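Das Wasser von Zavala

Wer in Zavala aus dem Bus steigt, hört zuerst den Brunnen. Er steht gegenüber der Haltestelle, und die Leute stellen ihre Kanister darunter, auch wenn zu Hause die Leitung funktioniert. Ich bin im November dort gewesen und habe am ersten Morgen gefragt, warum sie das machen. Die Antwort war immer dieselbe: Der Kaffee schmeckt sonst nicht.

Das Wasser in der Leitung ist sehr hart. Es kommt aus dem Kalkfelsen hinter dem Ort, und wer eine Kanne davon kocht, findet am Boden bald eine weiße Kruste. Das Brunnenwasser dagegen kommt von der anderen Seite des Tals, wo der Stein dunkel ist und wenig Kalk abgibt. Zwischen beiden Quellen liegen nur zwei Kilometer.

Faustino Medrano hat 50 Jahre lang Heizkessel repariert. Er führte mich in seine Werkstatt und legte mir ein Stück Rohr in die Hand, das innen fast zugewachsen war. Ein Bleistift hätte nicht mehr durchgepasst. »Das ist aus der Schule«, sagte er. »Die Kinder haben gefroren, und der Direktor hat gemeint, der Kessel ist schuld.« Er hat solche Rohre gesammelt und mit Kreide die Straße darauf geschrieben, aus der sie stammen.

Mich hat überrascht, wie genau die Menschen hier über Wasser sprechen. In meiner Kindheit sagte man, das Wasser ist kalt oder es ist nicht kalt. In Zavala gibt es ein Wort für Wasser, das Seife schlecht schäumen lässt, und ein anderes für Wasser, in dem die Bohnen hart bleiben. Die Bäckerin Mali Morris, die vor neun Jahren aus dem Ausland kam, musste ihr ganzes Rezept für Sauerteig neu lernen. Mit dem Leitungswasser war ihr der Teig zu fest. Jetzt mischt sie beide Wasser zur Hälfte und ist zufrieden, nur das Roggenbrot gefällt ihr noch immer nicht.

In den Häusern sieht man den Kalk am besten im Bad. Auf dunklen Armaturen bleibt jeder Tropfen als heller Rand stehen, und deshalb liegt in vielen Haushalten ein Tuch bereit, mit dem man nach dem Händewaschen kurz nachwischt.
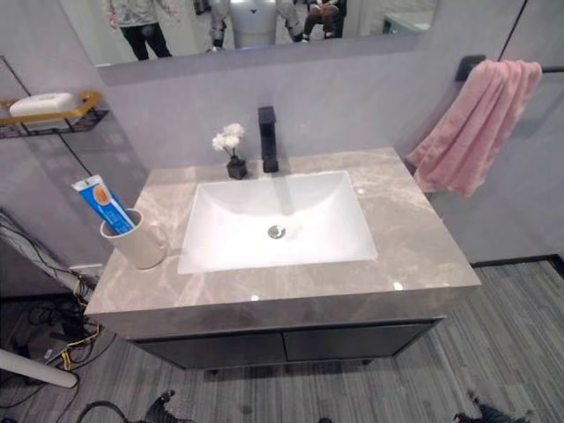 Essig hilft, aber nicht überall. Marmor und andere kalkhaltige Steine vertragen keine Säure, sie werden davon matt, und diesen Schaden kann man nicht wegputzen. Leopoldo Mendoza, der im Nachbarort Roria mit Naturstein handelt, erzählte mir von einer Kundin, die ihre neue Fensterbank mit Zitrone gereinigt hat. Er musste die Platte abschleifen. Seitdem gibt er jedem Käufer einen Zettel mit, auf dem nur steht: warmes Wasser, milde Seife, trocken reiben.

Die Gemeinde denkt seit längerer Zeit über eine zentrale Enthärtung nach. Manche sind dafür, besonders die jungen Familien mit Waschmaschine und Boiler. Medrano ist dagegen, obwohl er sein Leben lang über den Kalk geschimpft hat. Er fürchtet, dass dann niemand mehr zum Brunnen geht. Am Abend vor meiner Abreise habe ich ihn dort getroffen, mit zwei Kanistern, und wir haben gewartet, bis sie voll waren.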